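Boards > Work Life > Office Space & Leasing > Brick walls: worth it?

**marlow_desk**
So we're about to sign for two rooms in the old Benda building and I keep going back and forth. The bare brick sold me the second I walked in – I love that stuff – but my business partner says it'll be freezing by November and dusty all year. Anybody here work next to bare brick day in, day out? Did you seal it?

**tinroof77**
Seal it. We didn't, and I was wiping red grit off my keyboard every morning. Two coats of a matte masonry sealer and it stopped. I used the one from Skellarine, but I bet any breathable one is fine.

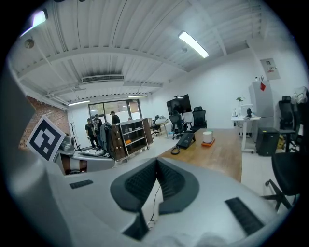
2 min read

Our office has the red brick down one side, with the coat rack over by it. I get asked about noise more than dust. It does bounce sound around, so we put down a big rug and that helped a lot.

**quillfeather**
Gonna disagree on sealing. My last place (Farahani Mills, third floor) got sealed by the landlord and the wall started flaking behind the paint line within a year. Old brick needs to breathe!

**tinroof77**
That's why I said breathable, lol. Paint is a whole different animal.

**quillfeather**
Fair, I skimmed. I'd still get a mason to look at the mortar first. Ours quoted over $1000 for repointing and the landlord ended up paying half, so ask before you sign.

**marlow_desk**
Okay, that's super useful. I'll ask about the mortar tomorrow. Still want the brick – sorry, partner!

Comments

birkis_fan: We're in the Birkis block and the brick side is always the cold side. Put your desks across the room.

oldpost1612: Drywall forever. Try hanging a shelf on brick and get back to me.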